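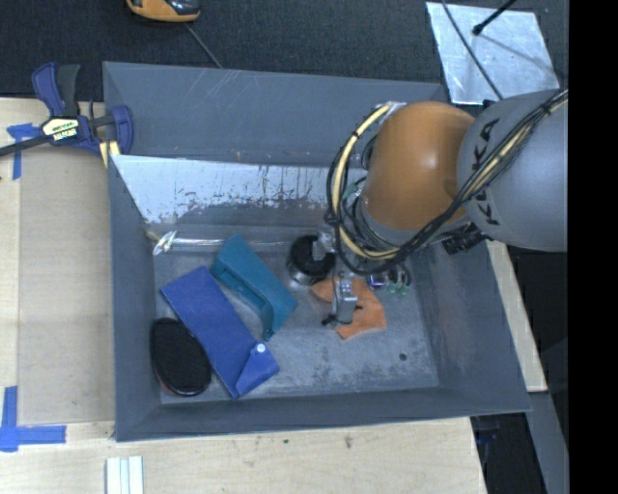
The gray bin, mid-morning, orange cloth still in it.

March, evening. Went through the odds and ends bin today. I had been putting it off since we moved over from Grukness. The orange cloth is in there too and it never stays folded, so I've stopped folding it. The teal piece takes up more room than it should – I'd like a shelf for that one.

Twelve things went on the list for the Vallville store and 9 are staying. Couldn't decide on the round one with the black top. Put it down as "keep" for now.

Wiped down the wooden table after lunch. The dark floor covering shows every crumb, so I did that too. Sixty labels came from Poltum, the wrong size again. Will write to them tomorrow. Soup for dinner, bed by ten.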